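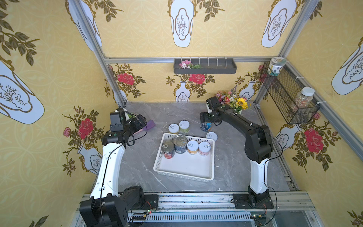

Print this article
E-mail this article

By Vaida Paju
September

Most advice on storing canned food concerns the shelf. It covers temperature, humidity, rotation and the date stamp, and it assumes that the can is already where it belongs. The step before that, the transfer from shopping bag to container to cupboard, gets very little attention, and it is where most household can storage goes wrong. A counter in the middle of the job shows why. Four cans are in a white plastic basket tray, four more are on the marble-patterned top just beyond it, and one of those is lying on its side with its lid showing. The tray has slotted sides and clear space toward the front. At that point a person has to decide what goes into the space and in what order, and most people decide by reaching for whatever is nearest.

My position is that cans should be loaded into a tray by height and by date, in that sequence, and that the tray should then be treated as the unit of storage. The individual can should not be handled again until it is opened.

The case for height is mechanical. A tall can behind a short one can be identified from the front. A short can behind a tall one cannot, and it will stay there until the tray is emptied. Ring-pull lids make this worse. Many of them are not shaped to accept the base of another can, so stacking is unreliable, and a single layer is the only arrangement I would recommend in a drawer or on a shelf that gets bumped. In a single layer, height is the only thing that decides what can be seen.

The case for date is better known, and I will not argue it at length. Older stock goes to the front. The usual objection is that the date is printed on the base or the lid in small type, and reading it takes time. The answer is to read it once, during loading, and write the month on the lid with a grease pencil. I timed this in my own kitchen with a mixed load and it added 95 seconds. I consider that acceptable for a job done every second week.

Markos Fragkou, who edits this section, takes the opposite view. He stores by color of label. He argues that people search a cupboard by color before they read a word, and that any system which ignores this will be abandoned. The observation is correct, but the conclusion does not follow. Manufacturers change labels. Two products from one brand may share a pale pink design and contain entirely different things. Color helps in finding a can that is already visible, and it does nothing for the one behind it.

A stronger objection came by letter from Milagros Ñahui, who keeps a pantry for a household of seven. She pointed out that a tray loaded by height wastes floor area when the cans differ in diameter. This is true. Round objects in a rectangular tray leave gaps in any case, and mixing diameters enlarges them. I measured two of my own trays and lost the space of one small can in each. I still prefer the gap. A tray packed tight has to be unloaded by prying the first can out, and a can that is pried out tends to bring its neighbor over.

On the tray itself I have few requirements. The sides should be perforated, so that the contents can be checked without lifting it down. The base should be flat and easy to wipe. It should have no lid. Bramivell sells a model with a hinged lid and internal dividers, and I used one for a year. The dividers were spaced for a can diameter I rarely buy. A plain plastic basket did the same work with fewer parts.

Weight deserves more care than it gets. My usual tray came to 434 grams empty. A filled can of the common size weighed 890 grams on the same scale, with larger ones well above that. Eight of them make a load of more than seven kilograms, and that should not be kept above shoulder height. The lower shelf is the right place for it, with cereals and paper goods moved up.

Cans that have been lying down need one further check. A can on its side rolls, and the rim takes the impact when it meets something hard. Run a thumb around the seam before it goes in. A shallow dent in the wall is generally a matter of appearance — a sharp one on the seam is a reason to discard the can. I would do this at the counter, under decent light, with the tray still half full.

Readers' letters on flour bins are held over to the next column.

Print this article
E-mail this article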